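Rules for Robots That Share a Room With People

A robot arm is strong, quick and cannot feel sorry. For that reason it works under rules, and the rules are written down before the arm is switched on.
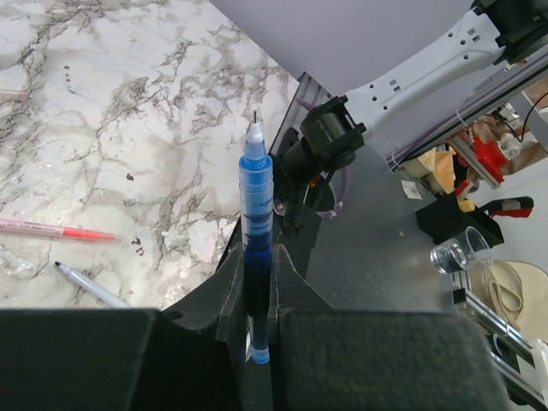
Reda Badawi asked whether a robot that only picks up pens needs any rules at all, seeing that a pen is small and light. The answer is yes. The rules depend on what the arm could do to a person, and a small load does not make the motor weak.

What a gripper is

A gripper is the part of the robot that holds things. Many have two fingers that close from opposite sides. Some fingers have foam pads. Foam squashes a little, so the push is spread over a larger area and a smooth object is less likely to slip.

The place between two closing fingers is called a pinch point. So is any joint where two parts of the arm fold together. People keep their hands out of pinch points while the power is on, even when the arm is still. A still robot may be waiting for its next instruction.

What a standard is

A standard is a long document that many people have agreed on. It says how a machine should be built, tested or used. If two factories in two countries follow the same standard, a worker who moves from one to the other should find the same kind of stop button doing the same job.

A workplace can add its own rules on top. The robot room at Drurkdale has 19 rules on one sheet by the door. The first eight are for everybody, including visitors. The rest are for the people who run the arms. Here are some of the first eight:

Find the emergency stop before you do anything else.
Tie back long hair and take off scarves.
Stay behind the floor line when an arm is moving.
Do not reach in to rescue something that has been dropped.
If you are not sure, press stop.

The emergency stop

This is a large red button, usually on a yellow background. Pressing it stops the movement. Letting go does not start it again. Someone must reset the button, check the area and then start the robot on purpose — three separate steps.

Speed and force

An arm that works near people is given limits. One limit is for how fast it may move. Another is for how hard it may push. If it meets something it did not expect, it should stop. These limits have to be tested on the real machine, with its real gripper fitted, because a new gripper can change the result.

Keeping a record

Good practice includes writing things down. Drurkdale's log has 3,968 entries. Each one gives the time, the task, the name of the person in charge and anything that went wrong. A dropped pen goes in the log. If the same thing is dropped again and again, the pads may be worn, and worn pads are replaced before the next job.

Words to know

Gripper: the part that holds things.
Pinch point: a place where a finger could be trapped.
Reset: to put a button back so that the machine can be started.
Log: a written record, kept in order.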